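Clanach Community Garden, tool shed and beds check
9/10/25, walked by Valentin Lüthi

Shed door and latch: OK. The new hinge is a joy!
Ladder, feet and rungs: OK
Hose reel: drips at the tap, needs a washer
Extension cord: FAIL, nick near the plug, tagged and taken out of use
First aid box: restocked, but we're out of tweezers

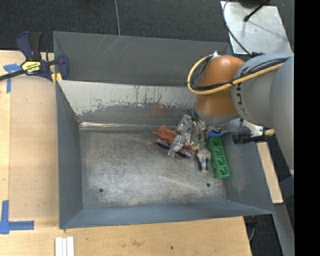 Raised beds: two loose boards on the north side, screws sticking up. Please wear gloves until they're fixed.
Paths: OK, and so much better with the fresh wood chips (thank you, Saturday crew!)
Compost bays: wasps under the left lid, keep kids back
Water meter: 2956

Next check: end of September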